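Call for participants: cleaning staff and robots, Tondthorpe

At Torberg we clean 137 guest bathrooms, and from January the robots practice this work in simulation. We are looking for 2 cleaners to teach them and tell us how the job should change. 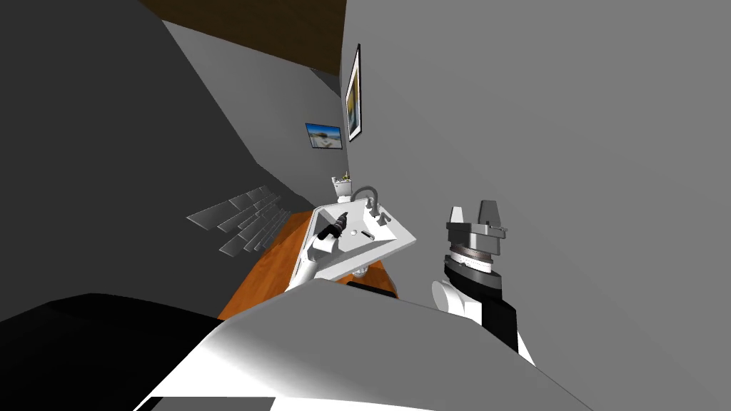 Davia asks if her hours will be cut. They will not, this is in the contract.

You need experience with sinks and counters, no computer skills.

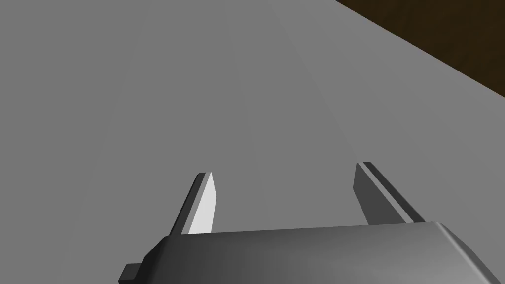
Vasconcelos

Sessions are paid as normal shifts and held in working time.
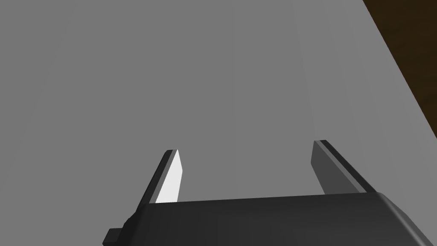

Your comments decide which tasks stay with people. We want to hear, for example, how you would wipe a plain gray top like this one, right up to its straight edge. Please apply at the Tondthorpe office.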